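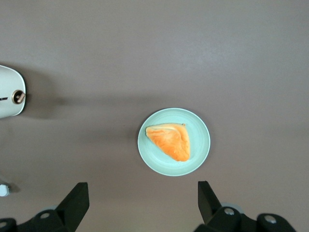

Section 3. Warming and Serving a Turnover

Most owners of the Hoekstra Casier 79 bought it to reheat one pastry at a time. The oven can do other things, and Section 4 lists them for anyone who gets that far. Start with a turnover. It is forgiving, it fits the rack, and you can eat the test results.

These instructions are for a turnover that has already been baked. For raw or frozen dough, use the baking directions on the package and a full-size oven.

Before you start

You will need:
One baked, folded pastry, filled or plain
The wire rack and crumb tray supplied with the oven
A plate with a rim
A spatula, or tongs with wide ends
A clear patch of table to eat at

Unpack the oven and run it empty once, as described in Section 2. There will be a smell. It belongs to the oven and should not be introduced to your breakfast.

3.1 Warming the pastry

1. Slide the crumb tray into the bottom slot until it stops. If you can still see the tray handle past the door line, push again.

2. Put the wire rack in the middle position. The top position is for toast and for people who enjoy scraping.

3. Turn the dial to WARM and let the oven heat until the light goes off. The light will come back on later. It does this all day and means nothing by it.

4. Lay the pastry on the rack with the seam facing up. If the filling has already found a way out, put a square of foil under that corner.

5. Point the thinnest corner toward the door. The back of the oven runs hotter, and a sharp little tip can go from golden to charcoal while you are looking for a fork.

6. Close the door and set the timer. A room-temperature turnover needs 3 minutes. One from the refrigerator needs longer, so begin with 5 and check.

7. When the bell rings, open the door all the way and leave it open. Wait 2 minutes before lifting anything out.

Caution: Fruit filling holds heat much longer than crust does. A turnover that feels pleasantly warm in the hand may be holding a spoonful of lava in reserve. Break it open before giving it to a child, or to an adult who won't listen.

Caution: The outside of the door gets hot. So does the rack, the tray and the little metal badge that says Hoekstra.

Note: Egg-washed crusts come out shiny and brown quickly on the high side. Keep to WARM. The BROWN setting is for pastries that went into their first oven too briefly, and most of them did not.

3.2 Moving it to the plate

1. Set the plate on the table first. We mention this after reading our mail.

2. Slide the spatula under the longest side of the pastry, not under a corner. Folded dough is weakest where the layers meet, and lifting by the tip gets you the tip.

3. Lower the pastry onto the plate. It does not have to be in the middle. A bit to one side leaves a landing area for crumbs, and for the fork if you are that sort of household.

4. Do not carry the plate back to the oven to "keep it warm." The Plinora plates packed with the gift version of the Casier 79 are for serving only. They have a shallow rim that will catch flakes and a small amount of escaped jam. They will not catch syrup, soup or a dropped oven rack.

Note: Any flat plate with a slight rim will do. Pale colors show crumbs less and jam more, so choose according to what you usually spill. A soft green is flattering to anything golden, and we have tested this at more breakfasts than the job required.

3.3 Protecting the table

A warm plate will not hurt most tabletops, but a hot rack will hurt nearly all of them. Keep a trivet near the oven for anything that comes out of it directly.

Matte finishes need a little more care than glossy ones. Butter leaves a dark spot that wipes off at once or, if you wait until after lunch, stays for the life of the table. Use a damp cloth with a drop of dish soap, then a dry cloth. Do not use the rough side of the sponge. You will get the butter off, along with the matte.

Lift plates to move them. Dragging puts a fine gray line on some surfaces, and grit under the foot of the plate will do worse.

3.4 More than one

The rack holds 2 turnovers side by side with a gap between them. It will also hold 3 if you overlap the corners, after which you will have one large turnover with opinions about being separated.

For a crowd, warm them in pairs and keep the finished ones under a loose cloth. The Balladness assortment comes in a box of 12, so that is six rounds. Allow the oven to return to heat between rounds and empty the crumb tray halfway through. Do not cover the finished pastries with foil or a lid, unless you like them limp.

3.5 If it goes wrong

The crust is hot and the middle is cold.
The pastry came straight from the refrigerator. Return it to WARM for 2 minutes at a time. Next time, let it sit out first.

The bottom is soggy.
It sat on foil it didn't need, or on the plate too long under a cover. Put it back on the bare rack briefly. Success is not guaranteed.

One corner is black.
See 3.1, step 5. Break the corner off and turn that side away from your guest.

There is smoke.
Turn the dial to OFF, unplug the oven and keep the door closed until the smoke stops. When everything is cool, look in the crumb tray. It is nearly always the crumb tray.

The pastry is missing.
Outside the scope of this manual.

3.6 Cleaning up

1. Unplug the oven and let it cool completely.
2. Pull out the crumb tray, tip it over the trash and wipe it.
3. Wash the rack by hand. Dried jam comes off after a soak in warm water — chipping at it with a knife takes the coating too.
4. Rinse the plate before stacking it.
5. Dry the tray and rack fully before putting them back.

Continue to Section 4 for toast, open sandwiches and the matter of cheese.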